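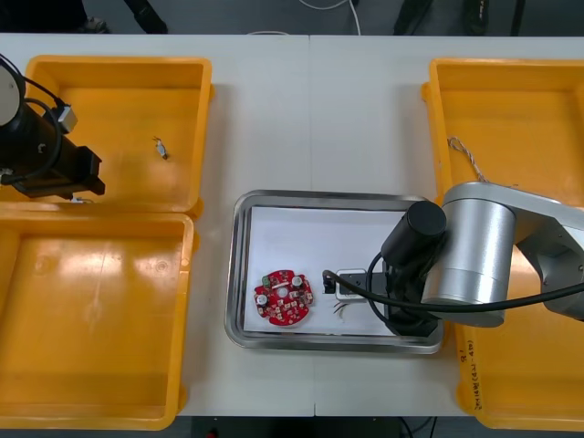

The sorting table, with the yellow trays and the steel one in the middle.

Search this diary
Type a word and press enter

April 8, 2023

I slept badly and came in early, so the corridor was still dark and I had to find the light switch with my elbow because of the coffee. It is my second spring in this town and I still put my coat on the wrong hook.

Most of today went to the white table. I like this table. It is really two tables pushed together, and the line between them is so thin that you forget it, until a small part rolls there and you must get it out with a fingernail. In the morning I wiped both halves and thought about my mother, who wipes a table always in the same direction and would not be happy with me.

The yellow trays are from Harnska. I wanted the grey ones from Jurport, they were cheaper, but now I must say that the yellow is kind to the eyes. A silver part is easy to find on it. When I took my break there was one tiny piece lying in the upper tray, a little crooked, and I could see it from my chair. On a grey tray I would search for it with my nose almost on the plastic. The bigger tray shines a lot under the lamps, and by the afternoon this makes me tired. I will ask if we can turn off one row of lights.

The steel tray stays in the middle and I put white paper in it. This was the idea of Sum-yee Lau. She used to work in a dental clinic and she says that metal on metal is a sound she has heard enough in her life. With the paper it is quieter, and the parts slide less. I cut the first sheet too wide and it stood up at the sides – I had to cut it again.

The order for Filturer is 517 pieces. We did 144 before lunch, and then 80 more, and then Liu telephoned to say that their delivery will come late, so we could go slowly. I don't like to go slowly. My hands begin to think by themselves and then I drop things.

People stood beside the table a long time, talking about the summer holiday. Everybody wants the same 2 weeks in July. I did not say anything, but I want them also. My sister has written that the apricots will be ready then, and I have not been at home for the apricots since I left.

At lunch I ate the cold rice with egg and read four pages of my library book. I looked up the word "threshold" again. I am sure I have looked it up before – it is even underlined in my notebook.

In the evening it rained and I walked home without umbrella. Washed my good shirt, phoned my mother, did not tell her about the table. Tomorrow I must buy onions and return the book.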